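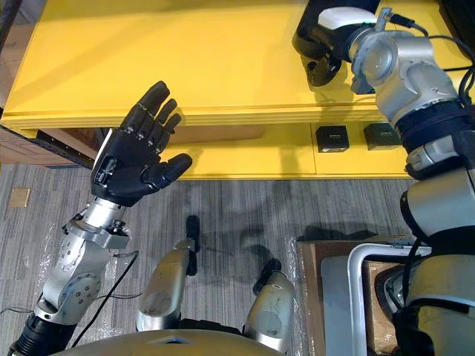 黄色い天板の表面に見える反射光

光沢(こうたく)とは、物の表面が光を反射するときに生じる、つやの見え方のことである。色や明るさと同じように、物の外観を決める性質の一つとされている。日常の言葉では「つや」または「照り」とも言う。

概要
光が表面に当たると、一部は鏡のように決まった方向へ反射し、一部はいろいろな方向へ散らばる。前者を正反射、後者を拡散反射と呼ぶ。正反射の割合が大きい表面は、光沢が強く感じられる。表面に細かい凹凸があると光が散らばるため、つやは弱くなる。光沢の弱い仕上げは、つや消し、またはマットと呼ばれる。

材料による違い
金属は可視光をよく反射し、磨いたものは強い光沢を示す。プラスチックの場合は、成形に使う型の表面の状態が製品の見え方に影響する。透明な材料では、表面の反射のほかに、内部を通る光も見え方に関係する。ゴムや布では、配合や織り方によって光沢がかなり変化する。
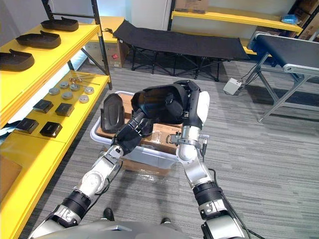
透明なプラスチックの収納箱と濃い灰色の靴底

測定
光沢の測定には光沢計が使われる。一定の角度から光を当て、正反射の方向に来る光の量を、基準の面と比べて数値にする。しかし、数値が同じ二つの試料でも、人の目には違うつやに見えることがある。ヒルデガルト・ローテ(Hildegard Rothe)は塗装板136枚を用いて目視による比較を行い、見る人の位置と照明の向きが判定に影響することを報告した。この試料群はグラトゥム(Gratum)試料と呼ばれ、後に追加されて582枚になった。試験に参加した観察者は40人を超えた。

曲面の光沢
曲がった面では、反射の方向が場所ごとに変わる。そのため、明るい部分は狭い範囲に集まるか、または帯の形に伸びる。平らな面のための光沢計は曲面の測定に適さないことが多く、測定部の小さい機器や画像による評価が使われる。 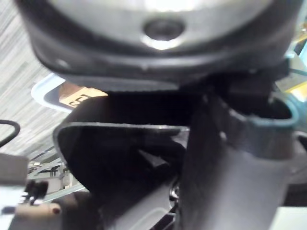 やや光沢のある銀灰色の曲面と、明るく反射する金属質の輪

手入れ
光沢は、摩擦、汚れ、紫外線などによって低下する。つや消しの面を強くこすると、その部分だけにつやが出る場合もあり、元の状態に戻すことは難しい。

関連項目
反射
塗装
研磨
表面粗さ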